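I caught up with the captain of the Samside robotics club after school, while the rest of the team argued over snacks. They've been at this since April, and wow, it shows!

"We started with 2 arms and zero clue," the captain told me, laughing. The big goal is the Korildale meet, where teams have to sort and bag everyday stuff.

So why flashlights? "They roll. If you can deal with flashlights, you can deal with anything." (I tried to argue for tennis balls and lost.) 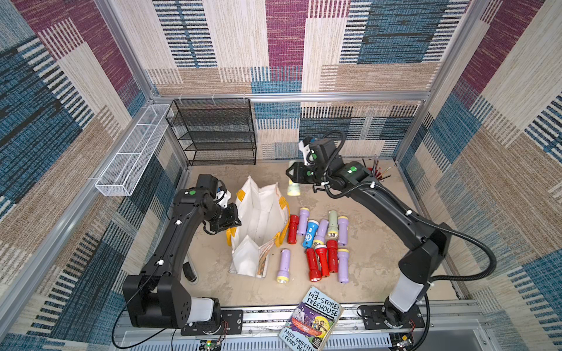
Flashlights, a tote bag and both arms in the Samside work cell.

I asked what's hardest. "Letting somebody else touch your code," the captain said, and went off to find the snacks.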